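4 Arbeitsflächen aus Naturstein im Küchenbereich

4.1 Geltungsbereich

Dieser Abschnitt regelt die Inbetriebnahme, den täglichen Gebrauch und die Reinigung der Natursteinflächen in den Gemeinschaftsküchen des Wohnheims Grumitz. Er gilt für alle Bewohnerinnen und Bewohner sowie für Gäste, denen die Küchenbenutzung gestattet wurde. Die Holzborde oberhalb der Arbeitsflächen und die Schalter- und Steckdosenfelder werden in 4.5 und 4.6 mitbehandelt. Für Spülen, Herde und Kühlgeräte gelten die Abschnitte 5 bis 7.

Stand: 17. Oktober 2021. Frühere Fassungen sind aus den Küchenordnern zu entfernen.

4.2 Vor der ersten Benutzung

Neu verlegte oder neu imprägnierte Flächen werden von der Hausverwaltung freigegeben. Die Freigabe erfolgt durch Aushang an der Küchentür. Bis dahin dürfen keine Gegenstände auf dem Stein abgestellt werden.

1. Schutzfolie vollständig abziehen, auch an der Unterseite der Kante.
2. Fläche mit einem weichen, trockenen Tuch abwischen.
3. Silikonfuge an der Wand auf Lücken prüfen. Lücken in das Mängelblatt eintragen.
4. Einen Esslöffel Wasser auf die Fläche geben und 6 Minuten stehen lassen. Das Wasser danach aufnehmen.
5. Zeigt der Stein an dieser Stelle eine dunklere Färbung, ist die Imprägnierung unzureichend. Die Fläche bleibt gesperrt, bis Frau Lindemann sie erneut freigegeben hat.

Hinweis: Bei schwarzem Stein ist eine Verfärbung schlecht zu erkennen. Die Prüfung ist daher bei eingeschalteter Beleuchtung und von der Seite vorzunehmen.

4.3 Täglicher Gebrauch

1. Zum Schneiden stets ein Brett verwenden. Die Bretter befinden sich in der unteren Schublade und sind nach Gebrauch hochkant zum Trocknen aufzustellen.
2. Töpfe und Pfannen auf Untersetzern abstellen. Gefäße, deren Boden wärmer als 70 °C ist, dürfen die Steinfläche nicht berühren.
3. Zitronensaft, Essig, Wein und Tomatensoße sofort mit einem feuchten Tuch aufnehmen. Säure greift die Politur an - die entstehenden matten Stellen lassen sich durch Putzen nicht beseitigen.
4. Flaschen mit Speiseöl auf ein Tablett stellen.
5. Nicht auf die Fläche setzen oder steigen. Für die Oberschränke steht ein Tritt bereit.

Achtung: Freie Ecken und überstehende Kanten sind bruchempfindlich. Schwere Gegenstände dürfen dort nicht aufgesetzt werden.

Dosen, Gläser und andere Behälter mit Schraub- oder Drehverschluss sind beim Öffnen mit beiden Händen zu führen: Eine Hand hält das Unterteil, die andere den Deckel. Das Gefäß darf dabei nicht auf dem Stein gedreht werden. Sandkörner oder Salz unter dem Boden hinterlassen sonst kreisförmige Kratzer. Verschlüsse und Kappen werden nach Gebrauch wieder aufgesetzt und nicht lose liegen gelassen.

4.4 Reinigung

Zugelassen ist ausschließlich der Steinreiniger Neltier aus dem Putzschrank. Scheuermilch, Entkalker, Backofenspray und Chlorreiniger sind untersagt.

1. Gegenstände abräumen und Krümel mit der Hand oder einem weichen Besen aufnehmen.
2. 45 ml Reiniger in einen Eimer mit lauwarmem Wasser geben.
3. Mit dem gelben Tuch von der Wand zur Vorderkante wischen.
4. Mit klarem Wasser nachwischen.
5. Mit dem Baumwolltuch trockenreiben, bis keine Schlieren mehr sichtbar sind.
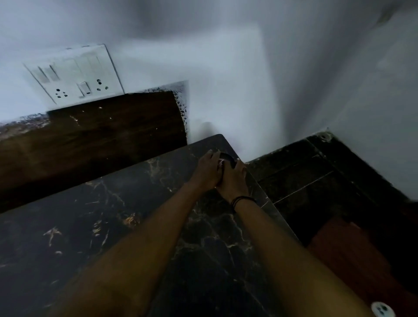 Die Äderung des Steins ist naturgegeben und stellt keinen Mangel dar. Goldfarbene und helle Linien, auch sternförmig zusammenlaufende, dürfen nicht mit Klingen oder Schwämmen bearbeitet werden. Als Mangel gelten Linien, die mit dem Fingernagel deutlich fühlbar sind oder sich seit der letzten Kontrolle verlängert haben. Sie sind Herrn Ccori zu melden. Die betroffene Stelle wird bis zur Begutachtung durch die Firma Michalík nicht belastet.

4.5 Holzborde

1. Borde nur nebelfeucht und in Richtung der Maserung abwischen.
2. Spritzer und Flecken am Wandanschluss mit einer weichen Bürste lösen. Nicht schaben.
3. Nasse Gefäße nicht auf dem Holz abstellen.
4. Einmal jährlich, im Dezember, werden die Borde durch die Hausverwaltung geölt. Sie sind hierfür am Vorabend freizuräumen.

4.6 Schalter und Steckdosen

Vorsicht: Lebensgefahr durch Stromschlag. Abdeckplatten niemals nass reinigen und keinen Reiniger aufsprühen.

1. Angeschlossene Geräte ausschalten und den Stecker ziehen.
2. Abdeckplatte mit einem trockenen Tuch abwischen.
3. Bei hartnäckigen Spuren Herrn Quintero verständigen. Er schaltet den Stromkreis ab und übernimmt die Reinigung.
4. Lockere, gesprungene oder verfärbte Platten sofort melden und nicht weiter benutzen.

Wasserkocher und Toaster sind so aufzustellen, dass die Zuleitung nicht über die Vorderkante hängt.

4.7 Meldung von Schäden

Schäden sind am selben Tag in das Mängelblatt einzutragen. Anzugeben sind Küche, Stelle und Art des Schadens sowie der Name der meldenden Person. Eigene Reparaturversuche mit Kleber oder Politur sind nicht gestattet - die Kosten einer dadurch notwendigen Nacharbeit trägt der Verursacher, mindestens jedoch 100 Euro. Vertretung während der Abwesenheit von Herrn Ccori: Aníbal Taipe, Hausverwaltung, Erdgeschoss.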